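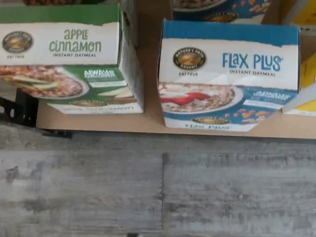
Wilma MacLeish was a special constable for 14 years before she took on the job of running the street stewards in Stornthorpe. She lives two streets from the roundabout where the trouble started in February, and she was out on the first night with a torch and a list of phone numbers.

"I knew most of the faces," she says. "I'd had some of them in my kitchen when they were small. That doesn't stop a bottle, but it does make some of them put it down."

The disorder lasted two nights. It began after a late licence was refused for the old Kerr hall and a crowd that had gathered outside would not leave. Bins were set alight, the windows of a chemist's were broken and a bus was turned back at the bridge. By the end of the second night the police had made 40 arrests.

MacLeish thinks the figure gives the wrong idea of who was involved. "A good number of those were lads from out of town who had seen it on their phones. They came in by car. Ours were mostly standing about watching, and then the line moved and they were in it."

She is careful when she talks about the police. She says the officers she dealt with were tired and polite, and that several had been sent from the other side of the county with no idea which streets were dead ends. On the first night a group was pushed down Arnar Lane, which is closed off at the bottom by a wall.

"You had people being told to go home and there was no way for them to go home. I rang the control room and told them that. It took 25 minutes before anyone moved the van."

The force has since said it will give commanders local maps marked up by residents. MacLeish has seen a draft. "It's better. It still has a footbridge on it that came down years ago, so I've sent it back."

The stewards do not have any powers and she does not want them to. They wear a plain yellow waistcoat, work in pairs and go off duty at 11pm. They are told not to touch anyone and not to film. The rule on filming caused an argument at the start, and two people left over it.

"Lachlan Moffat thought we should film everything, in case of complaints," she says. "I could see his point. But the moment you hold a phone up, you're a witness, and the young ones won't speak to you again. He and I still disagree."

Selim Karaca, whose barber's shop is next to the chemist's, was against the stewards when they were first suggested. He had boarded up his own window on the second afternoon and felt the street had been left to look after itself. MacLeish went in to see him the following Saturday.

"He gave me a proper telling off," she says. "He said why should his customers walk past people in waistcoats as if it's a football match. I said come out with us for one shift. He's done every other weekend since."

A petition asking for the police station in the town to open again in the evenings has 334 signatures. MacLeish has signed it, though she expects little. The front desk closed at teatime long before the disorder, and the nearest one open at night is a half-hour drive.

She is more hopeful about the hall. The owners have put in a new application with an earlier closing time, and the licensing hearing will take objections from residents in person. She intends to speak in favour.

"People have said to me, after all that, you want it open? Yes, I do. There are 16-year-olds here with nowhere to sit down once the library shuts. The hall wasn't the problem. The problem was how it was told to them – a notice on the door, on the night, with a queue outside."

Most of those arrested have yet to appear in court. MacLeish has been asked by two families to write letters for their sons and has agreed to one. She will not say which, or why she turned the other down.

She has a shift tonight. The forecast is for rain, and she is pleased about it. "Rain's worth six of us," she says, and goes to look for her boots.

Last updated: Saturday, 4.40pm

Contact the newsdesk | Copyright Stornthorpe Community News | Back to top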